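The brush rack, again

I bought the brush rack in December, back when I believed the right furniture would make me a calligrapher. It has dragon heads. My handwriting still looks like a grocery list written on a bus. 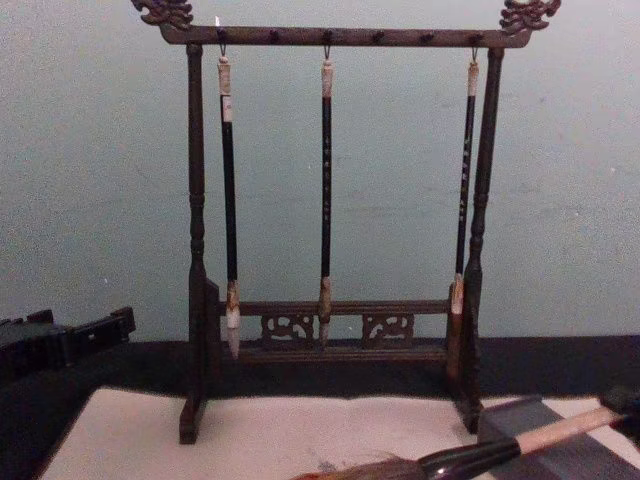
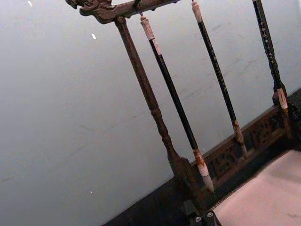
Six pegs, three brushes. I own 8, and the other five live in a mug in the kitchen, where I reach for them first. The rack gets the good ones, hung tips down so they keep their point – a rule I follow more faithfully than any rule about stroke order.

Dusting the carved parts takes me 20 minutes and a cotton swab. Practice takes less.

Minttu Kuusisto wrote in to say that I should stop buying things and rinse properly, all the way up to where the hair meets the handle, in cool water, until it runs clear. Then squeeze, never twist. She rinses hers for longer than she writes with them, and she still hangs them in the bathroom off a towel bar.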